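Progress Report: Jinard One-Handed Keymap and Firmware
To: Inês Gouveia, Jodumex small grants
November 7, 2024
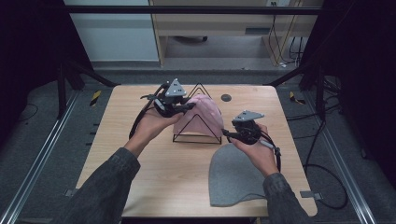
The one-handed layer now runs on all 3 test boards, and I'm delighted to be able to start with that! When I wrote my last report it was still a spreadsheet full of colored cells. The idea has stayed the same: hold the space bar with a thumb and the far half of the keyboard mirrors onto the near half, so that someone who has only one hand free can type whole sentences without reaching. Our own daily work is mostly the two-handed kind, and notes still have to be typed up between one piece of work and the next. That pushed me to make the mirror work equally well from the left or the right, and both sides share one table in the firmware now.

What got done

The thumb hold took longest. With the original timing, fast typists kept getting mirrored letters when all they wanted was a space. I tried a longer delay first, and it cured the stray letters but made the layer feel like wading through mud. The current version looks at whether the second key is released before the thumb is. If it is, you get the mirrored letter; if the thumb comes up first, you get a space and the plain letter. Ķēniņš, our name for the test build, has used this rule since the summer and I wouldn't go back.

Punctuation has moved too. Brackets, braces and the pipe are on the home row of the symbol layer, with the opening one always under the stronger finger. The arrow keys sit in an inverted T under either hand (this was the most requested change, and the easiest).

I also rewrote the configuration file format. A layout is a plain text grid you can read at a glance, and the Likell converter turns it into firmware tables. It complains properly now when a row is one key short, where before it quietly shifted everything to the left. I lost an entire evening to that one.

Testing

17 people typed on the boards for this round. Most of them got comfortable with the mirror quickly, though the number row was a sore point for almost everybody. 15 asked to keep the layout file afterwards, and I was so happy about that I wrote it on the wall calendar.

Problems

Caps lock and the mirror layer don't get along. If you switch caps lock on while the thumb is down, the layer sticks until you tap escape. I know where the bug is – the layer state is saved one step too early – but the fix touches the timing code and I want to do it carefully.

The accented letters are unfinished. The dead keys work, but only on one operating system so far.

Next

The caps lock fix comes first, then the number row. I have a sketch that puts the digits in a block like a calculator's, and I can't wait to try it. The written guide should reach you in January, along with the converter source. The budget is on track, and the only purchase still open is a set of blank keycaps.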